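Packing Table FAQ – Trovedmont

What do I need to set up?
A flat table, a cloth, an open box. Thats it. Tape comes later.

Why a cloth?
Stops small stuff rolling off and saves the tabletop from scratches. Any old one will do – plain color is best, easier to spot a dropped earring or screw.

Do I have to iron it?
No. Creases are fine. Just smooth out the big lumps where the box goes.

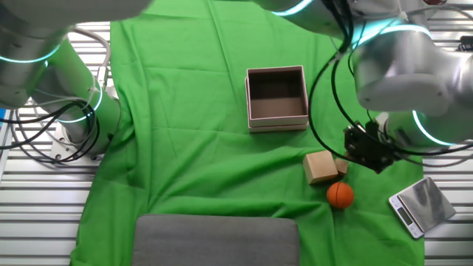 Green cloth down, box open at the top of the table.

Where should the box go?
Far side, open end up. Keep the space in front clear for sorting and wrapping.

What size box?
Small for books, bigger for linens. If you can't lift it, take out 2 or 3 things and try again.

Can I reuse boxes?
Yes, if the corners are still stiff. Damp or soft ones go in recyling.

How do I wash the cloth?
Shake it outside first. Then cold wash, hang dry.

Still stuck?
Ask for Anjani or Azlan at the front desk. We close at 9.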